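4.2 Folding from a flat start

Folding is the chore we were most excited to test, and the results are a real step forward! Across 217 trials, the Skoklow policy found a sleeve corner far more reliably than our earlier planner did. Dark shirts are still the hard case, as Tapley and Milošević also note, because creases and seams give the wrist view so little contrast.

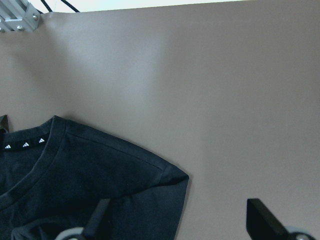 Figure 3. Black T-shirt on the tabletop, wrist view.

Grasping one layer of cloth without the other remains the next big hurdle.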